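Novness to Equip Training Lab With Two Robot Work Cells After Yearlong Planning Effort

Purchase plan puts bench space, spare parts and staff hours on the same page as the arms themselves

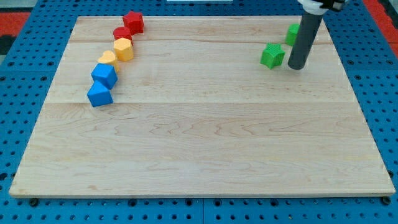
Colored blocks on a maple work board, with a robot arm at right.

RESDALE, Sun 21 July – Novness, the regional skills center for light manufacturing, has approved the purchase of two robot work cells for its training lab in Resdale. The first will be delivered in December, and the second will follow once the first has been signed off by lab staff.

The order closes a year of planning in which instructors, the purchasing office and integrator Clellemard worked out what the lab needed before anyone asked for a price. The team started with the tasks. Sorting small parts by color and shape was first on the list, and it stayed there all the way through.

"We are thrilled to get to this point," said Helmut Steinbach, head of equipment planning at Novness. "A year ago we had a wish list with a robot at the top and nothing under it. Now we have a plan that says where the cell goes, who looks after it, what it will be used for on a Tuesday morning and what we do when a gripper pad wears out. That makes me much happier than a shiny brochure would!"

The planning file grew to 136 line items. The arms make up a small share of the lines, though a large share of the money. The rest covers mounting hardware, guarding, work surfaces, practice parts, electrical work, software licenses, spare grippers, shipping, and paid time for staff to learn the system before students arrive.

Work surfaces took more discussion than expected. Instructors asked for boards that can be swapped between classes and fastened in a known position, so that a group can pick up an exercise where it left off. They also asked for simple practice parts in bright colors and easy shapes, such as stars, cubes and hexagons, that are cheap to replace.

"People want to talk about reach and payload, and so do I, I could do it all day," said Gunther Görtz, lead integrator at Clellemard. "But Novness came to us with drawings of the table, and that changed the whole conversation. We could quote the job they had in mind."

Installation will be handled by Clellemard, with electrical work by Sperling. Novness has set aside money for two years of service visits and will review the spare parts budget at the end of each term. The staggered delivery gives the lab a chance to adjust the second cell, including table height and cable routing, before it ships.

Novness will share its planning worksheet with other training centers at no charge. The worksheet includes the full item list with prices removed, a floor space checklist and a blank schedule for staff training. Centers that would like a copy, or would like to visit the lab after the first cell is running, can contact the Novness equipment planning office in Resdale.

About Novness
Novness offers hands-on courses in assembly, packaging and machine operation for working adults and small manufacturers.

About Clellemard
Clellemard designs and installs small robot cells for schools, workshops and light industry.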